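7. Comparing Finger Pads on the Hand-Held Gripper

This section covers swapping the finger pads on the Roletti hand-held gripper, running the same short set of grasps with each pair, and writing down what you learn in a form that will still mean something on Monday. It assumes the gripper is assembled (Section 4), the camera is mounted and focused (Section 5), and you have made peace with the trigger spring (Section 6).

If you only own one set of pads, you can skip to Section 8. You will be back.

7.1 Before you start

You will need:

The gripper, with its camera mounted
Two or more pairs of finger pads
The 2 mm hex key from the lid of the case
A lint-free cloth and a little rubbing alcohol
A selection of household objects, at least one of them made of cloth
The Bumeo recorder, charged
The comparison sheet from the back of this manual, or a piece of paper with columns on it

Set aside an afternoon. The grasps themselves go quickly. Finding the screw you dropped does not.

CAUTION: The linkage closes with enough force to pinch skin. Keep the fingers of your free hand out from between the side plates whenever the trigger is within reach of the other one.

7.2 Which pads are we talking about?

Three kinds of pad fit the Roletti fingers.

Smooth pads come fitted at the factory. They are easy to clean, kind to glossy surfaces, and hopeless with anything that has slack in it. A T-shirt will slide out of smooth pads with real dignity.

Textured pads have a patterned face and edge. They bite into fabric, cardboard and rope. They also collect fluff, and will go on collecting it until they have turned back into smooth pads.

Narrow pads are for thin edges, handles and getting under things. They have less contact area, so the object can pivot around them. Sometimes this is useful. Mostly it is how a full mug becomes an empty one.

You may mix pads, with one kind on the left finger and another on the right. Earlier editions of this manual advised against it. We then spent a month of evenings folding laundry with mixed pads and withdrew the advice.

NOTE: Pads from the Brelton gripper look as if they will fit. They share our screw spacing and miss our locating tab, so they go on nicely and come off during the first heavy lift. Please stop writing to us about this. Write to Brelton.

7.3 Changing the pads

1. Stop any recording in progress. The recorder will not object to forty minutes of you hunting for a hex key, but whoever reviews the files will.

2. Open the fingers fully and engage the trigger lock. The lock clicks twice. One click means it is thinking about it.

3. Hold the gripper with the fingers pointing away from you and the pad screws facing up.

4. Loosen both screws on the left pad and lift the pad straight off its tab. Do not twist. If it sticks, close the fingers slightly, open them again and try once more.

5. Wipe the finger with alcohol and let it dry.

6. Seat the new pad on the tab. Tighten each screw until it stops, then leave it alone. The threads are small and they hold grudges.

7. Repeat on the right finger.

8. Release the lock and close the fingers on nothing. The pads should meet along their whole length. If they meet at the tips and gap at the base, one pad is sitting on top of its tab.

9. Write down which pad is on which finger. Do this now. "The other way around from last time" has appeared on comparison sheets sent to us by intelligent people.

NOTE: Left and right mean left and right as seen by the camera. If you are facing the gripper from the front, they are reversed, and so, shortly, is your data.

7.4 Checking the camera view

New pads can change how much of the fingertips the camera sees, so take a look before recording anything you intend to keep.

1. Connect the recorder and open the live view.

2. Confirm that both pads are visible with the fingers open, and again with the fingers closed.

3. Confirm that the linkage plates appear along the bottom of the view. They are supposed to be there. The wide lens takes in a great deal, and straight lines will bow toward the edges. Your furniture is fine.

4. Point the gripper at a bright window for a moment, then at a dark corner. The exposure should settle within 2 seconds each time. If it keeps hunting, return to Section 5 and set the exposure by hand.

5. Check that the gripper strap is not hanging in front of the lens.

CAUTION: The lens records the room as well as the object. Before you start, look for letters, screens, family members and anything else you would prefer not to share with whoever trains on your recordings. Then look again at the floor.

7.5 Choosing objects

For a fair comparison, every pad pair must meet the same objects in the same order. Choose 7 and stay with them. We suggest a rigid box, a mug, a spoon, a paperback, a soft toy, a small towel and one large soft item such as a fleece or a blanket.

Do not swap in something easier halfway through. Everyone is tempted to, usually at the spoon.

The large soft item matters more than the rest put together. Nearly any pad can hold a box. Cloth folds, slips, stretches and brings its neighbors along, and it will tell you more about a pad in one lift than the paperback will in a dozen. Leave it on the bed or sofa where it normally lives. A bare table is tidier, and it will also flatter your gripper, as there is nothing underneath to grab by mistake.

7.6 Running the comparison

1. Fit the first pair of pads (7.3).

2. Start the recorder and wait for the tone. The tone comes slightly after the light. Trust the tone.

3. Approach the first object at an easy, even speed. You are standing in for an arm that has no patience for flourishes.

4. Close the fingers, lift the object a hand's width and hold it still while you count to three.

5. Set it down, open the fingers and back straight out.

6. Repeat for each object in the set, then stop the recorder.

7. Mark the result on the sheet before you change the pads. Use H for held, S for slipped and D for dropped. Do not invent letters. We once received a sheet with a W on it and we still discuss what it stood for.

8. Fit the next pair and begin again.

Run the full set at least twice per pair. If your two runs disagree wildly, the pads are innocent and the difference is you. Have a glass of water and run it a third time.

7.7 Grasping cloth

Cloth needs its own instructions, having ignored all the others.

1. Look for a place where the fabric already has some slack. If it lies perfectly flat, nudge it with the tips to raise a small ridge.

2. Bring the open fingers down on either side of the ridge, close enough that the pads brush the cloth.

3. Close slowly. You want the fabric to stand up between the pads in a fold. If it spreads out flat beneath them instead, open and start over.

4. Lift straight up for the first few inches. Pulling sideways early drags the cloth across whatever it is lying on, and often brings that along too.

5. Look at the pinch in the live view. The fold should rise cleanly between both pads.

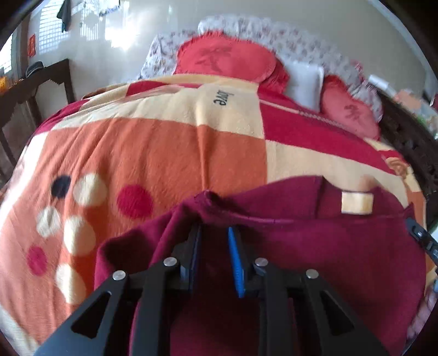

Once the fold is secure, you can move the item sideways at normal speed. Thick fabrics such as fleece will settle a little in the grip as their weight comes off the bed. Some settling is fine. If it continues, squeeze harder or take a deeper fold on the next attempt.

Labels, hems and seams are a special case. They make tempting handles and a grasp on one will nearly always hold, which tells you how well the label was sewn on. Take the fabric itself when comparing pads. Once the comparison is finished you may grab labels all day long.

NOTE: If the gripper lifts two layers when you wanted one, mark the grasp S and add "two layers" in the margin. It did not technically slip, but a robot that makes the bed and the cat in a single motion has not succeeded.

7.8 Reading the results

Spread the sheets out side by side and look for objects where the pads disagree. Rows that are H all the way across can be ignored. So can rows that are D all the way across, although you may wish to have a quiet word with the spoon.

On our own bench we logged 289 cloth grasps across the three pad types and one mixed pair. Of these, 34 slipped, and most of the slips belonged to the smooth pads. The mixed pair did better than its looks deserved. Your numbers will differ. Your blankets certainly will.

If two pairs finish level, choose the one that was easier to clean. You will be cleaning it far more often than you will be looking at the sheet.

7.9 If something goes wrong

The pads close unevenly. One is off its tab. See 7.3, step 8.

The cloth slips on every lift. Check the textured face for lint and clean it with alcohol. If it still slips, take a deeper fold.

The cloth will not let go. Open the fingers all the way and pause before backing out. If a thread has caught on a linkage pin, stop, lock the trigger and free it by hand. Do not tug. It is possible to unravel a very nice sweater this way.

The live view freezes while the recorder keeps running. The file is usually intact. Stop normally and check it before repeating the run.

Results from the Pascu wrist adapter do not match results by hand. They won't. The adapter holds the gripper at a fixed angle and your wrist has never held a fixed angle in its life. Keep the two sets of sheets apart and see Section 9 for how to compare them.

7.10 Putting it away

1. Stop the recorder and let it finish saving.

2. Remove any pads you do not plan to use next and wipe them before they go into the case.

3. Leave the fingers slightly open. Storing them clamped shut puts a flat spot in the pads.

4. Return the hex key to the lid. Replacement keys are listed in the parts section, where they are our best-selling item.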